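Twill basket

A twill basket is a woven container in which each strand passes over two or more others before going under, with every row shifted one step to the side. The shift makes slanting lines across the surface. Twill is one of the oldest basket weaves and is used for bread baskets, storage baskets and trays.

Materials

Common materials are rattan, willow, split bamboo and, since the twentieth century, plastic strand made to look like rattan. Natural rattan is soaked before weaving, often for 45 minutes or more, and bends easily while damp. Plastic strand needs no soaking and can be wiped clean.

Construction

Most twill baskets are started at the base. The strands are then bent upward to form the walls, and the rim is bound last. The Pelluvetti workshop sold a round model in 5 sizes, the largest made with 375 strands.

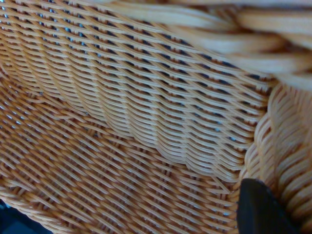 The bend between wall and floor is the hardest part of a twill basket to keep even. Strands crowd together as they change direction, and the turn may come out as a wavy ridge with soft bulges in place of a clean line. Higher up the wall the crossings settle into slanting rows, with small diamond-shaped openings between the strands that let color from behind show through. Crumbs and dust collect at the bend, and a dry, soft brush is the usual tool for cleaning it.

See also: Wicker; Plaiting; Rattan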